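Bukoden and Grīnberga to bring arms into the Restemthorpe kitchen from June

Press release
2025-04-07

Bukoden, which builds automation for commercial kitchens, and the contract caterer Grīnberga will put two robotic arms to work at Grīnberga's production kitchen in Restemthorpe in June. The arms will take on part of the clearing, wiping down and putting away that is now done by hand between cooking runs. Jobs at the site are not being cut, and staff who do this work today will have their hours moved to other duties in the same building on the same pay.

The project is called Otham. It began last year as a study of how people spend their time in the kitchen, and moved on to simulation work in the autumn.

The Restemthorpe kitchen sends out 2000 meals a day to schools, day centres and a small number of offices. Cooking starts early and most of it is finished by late morning. The rest of the shift goes on portioning, labelling, loading and cleaning, and the study found that people on the cleaning rota were moving between the cook line, the wash area and the stores for much of their working day. A good part of that was carrying pans, lids and utensils from one surface to another so that the surface could be wiped and used again.

Staff told the study team that the carrying was the part of the job they would most like to hand over. Several had asked in the past to be moved off the clearing rota because of wrist or shoulder trouble. Under the present rota that is hard to arrange, as everyone takes a turn and there are few light duties to swap with.

What the arms will do

One arm will stand beside the main preparation bench and the other at the end of the cook line. Each is fixed in place on its own stand and works within reach of that stand. Their first jobs will be lifting empty containers and utensils from the bench into a tray, moving clean items from the tray to a shelf, and wiping the open part of the bench with a cloth held in the gripper.

They will not cook, cut or season food, and they will not handle anything hot. They will not work at a bench where a person is working. When someone steps into the marked area the arm stops, and it stays stopped until a member of staff presses a button to start it again.

The people on shift decide when the arms run. A screen by each stand shows the jobs the arm knows, and a supervisor or any trained kitchen assistant can start or cancel a job. If the arm cannot finish, because an item has been left where it cannot reach or is of a kind it has not met before, it returns to its rest position and the screen says what is left to do. The job then goes back to the rota in the normal way.

Practice in a simulated kitchen

Before any arm was ordered for the site, Bukoden built a simulated kitchen and ran the arm in it. The simulated room is smaller and more like a home kitchen than the one at Restemthorpe. It was chosen for the early work as it puts a worktop, a hob and a sink within a short distance of each other, and that makes for plenty of awkward reaches. A second model, drawn up from the floor plans of the real site, has been in use since the start of this year.

The Otham team has logged 1465 hours of simulated running so far across both models. Much of that time was spent on movement with an empty gripper: getting from one side of a worktop to the other without touching what is fixed there, coming down to the right height, and backing out again by a clear path.

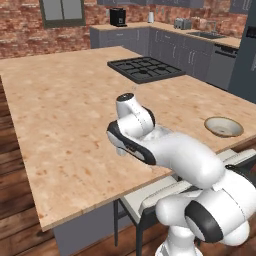
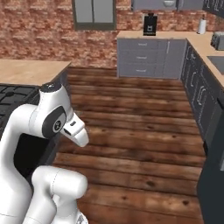 The arm in Bukoden's simulated kitchen, with an empty gripper over the worktop (first picture) and above the wooden floor (second picture). Renders: Bukoden.

Running the arm in simulation first has already changed the plan. In the first layout for Restemthorpe the arm on the cook line stood on the side nearest the stores. The model showed that it would have had to reach across the walkway for nearly every job, and would have stopped each time someone passed. The stand has now been moved to the other side. One of the shelves will be lowered as well, a change that kitchen assistants had asked for some time ago for their own sake.

Simulation does not answer every question. Grease, steam and wet cloths are hard to model, and so is the way a stack of lids slides when the bottom one is moved. Bukoden expects the arms to be slower in their first weeks than the simulated runs suggest, and the rota for June has been written on that basis. No cleaning shift will be removed until the arms have worked through a full month, and any change after that will be discussed with staff before it is made.

What changes for staff

Grīnberga employs kitchen assistants, cooks, drivers and stores staff at Restemthorpe. The change falls mainly on the kitchen assistants. From June each of them will spend less of the shift on clearing and more on portioning, allergen checks and labelling, where the company has struggled to find cover at busy times. Those who want to learn to set up and look after the arms can apply for training, which will be given on site and in working hours. The extra duty carries a pay supplement.

Start and finish times stay as they are. Breaks stay as they are too, and the arms will be left idle during them unless a supervisor has chosen otherwise.

"People asked us two things when we first put this up on the noticeboard," said a spokesperson for Grīnberga. "They asked whether they would keep their hours, and whether they would be blamed if the machine got something wrong. The answer to the first is yes. The answer to the second is no, and we have put it in writing in the site handbook. If an arm leaves a bench dirty, that is logged as a fault with the arm."

The handbook also sets out what is recorded. The arms keep a log of the jobs they are given, the time each takes and the reason for any stop. The sensors that watch the marked area register that somebody has entered it and do not identify who. No pictures of staff are kept. The logs will not be used in appraisals or to set targets for individual workers, and staff can ask to see them at any time.

A spokesperson for Bukoden said that the work in Restemthorpe had been shaped by the people who do the clearing now. "We had a list of jobs we thought an arm should do, and a fair number of them came off it after we had spent a week on the rota. Wiping round the feet of the mixers was one. It takes a person a few seconds and it would have taken us months. Moving containers went to the top, and we had it near the bottom."

Timetable

Fitting of the stands and power supply will be done in the evenings so that deliveries are not affected. Staff training begins once the stands are in, with each kitchen assistant given time at the screen and at the stop button before an arm is used on a normal shift. The arm at the preparation bench will be switched on first. The one on the cook line follows when the first has run for a fortnight without a fault that needed an engineer.

During June an engineer from Bukoden will be on site on every working shift. After that, cover will be by telephone, with visits as needed. If either arm is out of use the kitchen will go back to its present rota, which will be kept up to date for the purpose.

Schools and other customers should see no change to menus, delivery times or prices as a result of the project. Meals will be cooked and packed by the same staff.

Grīnberga will decide later in the year whether to extend Otham to its other kitchens. That decision will take in the views of staff at Restemthorpe, who will be asked to fill in a short survey before the arms are switched on and again once both have been running for a full month. The results of both surveys will be shared with everyone at the site.

About Bukoden

Bukoden designs and installs automation for commercial kitchens, including fixed arms, tray handling and stock tracking. It carries out its own simulation work and trains the staff of the kitchens it supplies.

About Grīnberga

Grīnberga is a contract caterer supplying cooked meals to schools, day centres and workplaces. Its Restemthorpe site is a production kitchen with its own stores and delivery fleet.

Notes to editors

Otham is the joint name used by both companies for the Restemthorpe project and should be written with a capital letter. Visits to the kitchen can be arranged from the end of June. Visitors will need to wear the protective clothing provided and to stay outside the marked areas while the arms are running. Larger versions of both renders are available from the Bukoden press office.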